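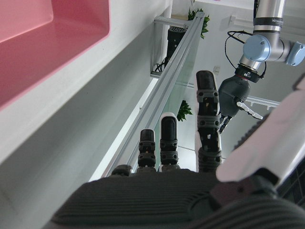

Sourdough and rye > Cold weather baking

Topic: Dense crumb since I changed flour, same recipe

Lellex wrote:
Good evening to all. English is my third language, so please excuse the mistakes.

I bake a rye and wheat loaf every week, 40 percent rye, for more than seven years now. In February my shop stopped selling the flour I always used and I bought a bag of Otberg strong white. Since then the loaf is heavy. The crust is a good colour and the flavour is fine, but the crumb near the bottom is tight, almost like a cake which did not rise. My dough is 1172 grams in total, which fills my tin a little above half. Starter is fed in the morning, the dough is mixed at lunch, shaped in the evening and baked the next day after 14 hours in the fridge.

I changed nothing except the flour. Is it a bad flour, or do I have to learn it?

Bunting wrote:
It's the flour. I used Otberg for one winter and went back. It drinks less water than the label makes you think. Take some water out and see.

stalesness_and_crumbs wrote:
Don't agree, Bunting. I've had no trouble with Otberg, and a tight layer at the bottom sounds to me like a dough that went in the oven too early. What is the temperature of your kitchen? If it was colder in the same weeks, you changed two things and only noticed one.

Lellex wrote:
Thank you both. The kitchen is 18 degrees in the evening. In summer it is much warmer, of course, but I had the same cold kitchen last winter and the bread was good. So I am not sure the temperature explains it.

Bunting, I have the habit to measure the water by weight and I am afraid to take too much away – rye becomes very stiff. How much less would you try?

Bunting wrote:
Thirty grams for a dough your size. Not more the first time. Write it down, too, or you will be guessing again next month.

Kieran Marsden wrote:
I'd like to take the other side on the water. Forty percent rye in a tin can be very wet and still come out well, the tin holds it. I bake on the coast where it's damp all year and I have never had to cut water for any brand. My guess is the starter. A new flour in the starter takes a few feeds before it gets back its strength. Lellex, do you feed with the Otberg as well?

Lellex wrote:
Yes, I do feed with it. When the old bag was finished I changed everything on the same day. I see now that this was maybe not wise.

Kieran Marsden wrote:
Then feed the starter with plain whole rye for a week, twice a day, and leave the loaf recipe alone. It should double before you mix.

Bunting wrote:
A week of feeding when he could find out tomorrow with thirty grams of water. I know which one I would do first.

stalesness_and_crumbs wrote:
He can do both, just not in the same loaf.

Lellex wrote:
I will begin with the starter, because I have a lot of rye in the cupboard. Then the water. I will report.

Another small thing, for Kieran: do you cover the tin in the fridge? My cloth dries and then a skin forms on the top, and I have to wet it with my fingers before baking.

Kieran Marsden wrote:
A shower cap, the cheap kind. I wash it and use it again. A cloth is fine for a basket but it pulls too much moisture in a long rest.

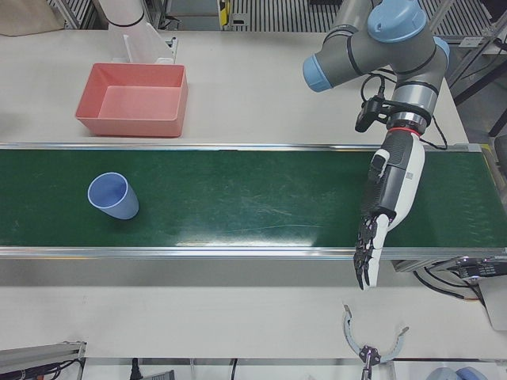 Otto_in_the_valley wrote:
Can I ask something here and not open a new topic? How long should a rye loaf rest before I cut it?

stalesness_and_crumbs wrote:
Leave it until the next day if it has 40 percent rye or more. Cut on the same day, the crumb is gummy and you will think you underbaked it.

Lellex wrote:
Report, as promised. Posted 11 April 2026, so you see I am slow.

After the week of rye feeding the starter doubles in about five hours, before it was nearer to eight. The first loaf was better in the upper part, but still a little tight at the bottom. For the second loaf I left the starter as it was and took out thirty grams of water. The bottom was open, but the whole loaf was drier on the third day, and my wife did not like it. Now I have put back half of the water and I am quite satisfied.

So both of you have some part of the truth, I think.

Bunting wrote:
I will take my half. Dry on the third day is normal for that flour, by the way. Wrap it in linen inside a paper bag.

Kieran Marsden wrote:
Glad it's rising. I still wouldn't cut the water, but it's your bread. Try a scald with part of the rye if you want it to stay soft longer – there is an old topic on it in the Stalesness section.

Lellex wrote:
I found the topic, thank you. I will try the scald with the next bag of rye.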